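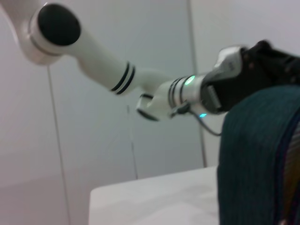

Dark teal fabric, close up.

Sayce Workroom: Fabrics and Colors

Winent stocks 48 fabrics for covers, bags and soft storage. Dark teal joined the list in April, along with a gray and a rust red. All three are sold by the yard, with a minimum order of 7 yards. Smaller pieces go in the remnant bin at the Fosum store.

Colors look different from one screen to the next, so please ask for a swatch before you order. Swatches are free and come by regular mail.

Gallery updated 19/09/2022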